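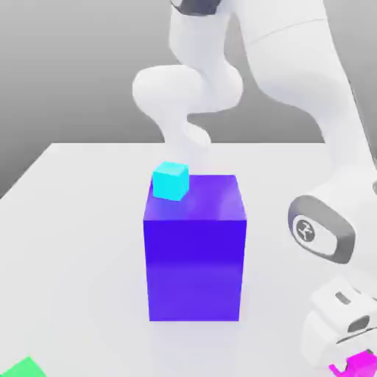

4.2 From the simulator to the bench

The Braritmont workshop is shared with two bicycle repairers, a lute maker and a kiln. We had a bench in the corner furthest from the kiln and the use of one arm between four in the afternoon and whenever the lute maker began to sigh. Most of the work in this section was therefore done in simulation, where there are no neighbours.

The simulated table is pale, flat and clean. Its physical counterpart is a fire door laid across two trestles, planed by hand by the second author and flat to within what she calls reason. We levelled it with folded sandpaper, which has the advantage over card that it stays put. The blocks were cut from beech offcuts and painted in the rendered colours as far as the local hardware shop allowed. Violet was the hard one. The first tin dried to something nearer aubergine, and the colour threshold in the vision code had to be widened to accept it.

The task is to set a small cube on top of a tall block and leave it there. In simulation we trained for 3,011 episodes, with the positions of the blocks drawn afresh each time. The only success test in the first version was that the centre of the cube should lie above the top face of the block and be at rest. This is a generous test. Figure 3 shows the sort of placement it lets through: the cyan cube sits towards the back left corner of the violet block, turned a little, with its left side just over the edge. A cube left at rest like that scores exactly as much as one in the middle, and the policy, having been offered no reason to be tidy, was not.

On a fire door, untidiness costs more. A person walking past with a bicycle frame will shift the trestles by a millimetre or so, and a cube that overhangs is the first thing to find out. Of 275 trials run on the bench with the first policy, 179 ended with the cube on top of the block after the five-second wait. The remainder were mostly found under the bench, and in one case inside a lute.

We made two changes. The first was to the reward, which now falls off with distance from the middle of the top face, so that a corner placement earns something but a central one earns more. The second was to shake the simulated table. At random moments after release it is given a small sideways knock, drawn from a range that Kárason measured by taping a phone to the fire door and asking everyone to behave normally. They did so for a few minutes and then began to perform, and the later part of that recording was thrown away.

Retraining took a further 1,373 episodes. The new policy approaches the block more slowly and pauses above the top face before letting go, a habit we did not ask for and have grown used to. It no longer favours a corner. It does still turn the cube on release more often than we would like. We suspect the fingertips, which are cut from a kitchen mat and do not wear evenly; the simulated ones are spared this.

One mismatch we failed to remove concerns shine. The rendered blocks are glossy, and a pale band of reflected light runs across the front of the tall one. Our painted blocks are matt apart from their thumbprints. Training on both finishes made the detector slower without making it better, so Saraç varnished the bench blocks instead. It was the cheapest fix in the project and the only one that smelled.

All bench trials reported from here on use the varnished blocks, the reshaped reward and the shaken table. The fire door was replaced in November 2019, when the building's owner asked for it back. Its successor is a kitchen worktop of the same length, on the same trestles, with the sandpaper moved to the other side.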